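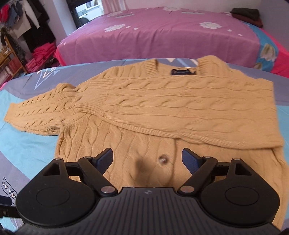
Knitwear, putting away for the summer

Quick one this week, half the loft is on the landing and I need to get it back up before tea.

Wash first. Everything, even the jumper you wore once. Moths go for the bits with skin and gravy on, clean wool they mostly leave alone. Cool hand wash, wool liquid, no ordinary powder. Don't wring. Roll it in a towel and kneel on the towel, then flat on the airer. Cables take forever, give them two days and then another one. If the ribbing still feels cold against your cheek it's not dry.

Buttons. Check them now, not in October. Loose one, sew it on tonight. Missing one, look in the pockets, then the hoover bag, then give up and change the lot. The market at Stetusham has a button stall on a Saturday, matching sets from 200 pence a card (he really does write it like that). Do the buttons up before folding or the front goes wavy. One or two is enough if they're fiddly.

Folding. Never hang a heavy knit, the shoulders grow ears and the hem ends up at your knees. Face up on the bed, smooth it out, sleeves straight across, one then the other, bottom up to the neck. Thick ones fold in half only. Thin ones can go in thirds. Tissue in the fold if you've got some saved from shoe boxes, otherwise don't bother.

Bobbles. A cheap comb does it, go gently and all in the same direction. Not a razor, I have a sleeve with a hole in to prove it. Leave mohair alone.

Moths. Lavender smells nice and thats about all. Cedar balls want sanding every few months or they're just balls. What works is a bag that shuts. I use the Oren zip ones, 20 to a pack, the big size takes two chunky cardigans if you lean on it. Squash the air out but don't vacuum wool, it comes out like cardboard.

Already got holes? Freezer. Bag it, two weeks at the bottom under the peas, out for a day, back in for another week. Hoover the drawer corners and along the carpet edge, and empty the hoover outside striaght after.

Where to keep it. Not the loft if yours gets hot. Under the bed is fine, old suitcases are better. Write on the bag what's in it, you will not remember. Heavy at the bottom, the thin cardi you'll want in a cold June on top.

Stains that didn't shift: cold water and a dab of washing up liquid for grease, leave ten minutes, rinse. Tea, white vinegar and water half and half. Try it on an inside seam first.

Last thing, somebody asked about darning wool. Essien do small cards in decent browns and greys, the wool shop in Zirnville keeps them behind the till so ask. Take the jumper with you, the colours look different under their lights.

Oven cleaning next time, if I get round to mine.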